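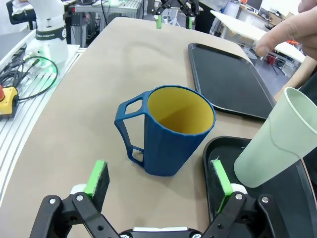 Ichikawa, March 2018

2 min read
Print | E-mail this page

I do a lot of prenups and a fair number of divorces, so I live in asset schedules. In November I finally quit my old spreadsheet and bought Latadeck, which sorts a couple's accounts into marital and separate columns. I've now run two full cases through it.

The good part is tracing. I fed it 806 bank entries from a brokerage account opened before the wedding, and it flagged every deposit made after. That used to eat my weekend! Exhibits print clean, too — page numbers and all.

The bad part is pensions. It wants one valuation date and sulks if you give it a second. Support answered in over two hours, politely, with no fix.

I'd still buy it again. Plerken is cheaper but can't handle a refinanced house.

Comments (2)

Sachiko Kaneko: Does it import from Flerari? I have years of client files in there.

mdl_paralegal: Same pension problem here. We enter it twice and delete one.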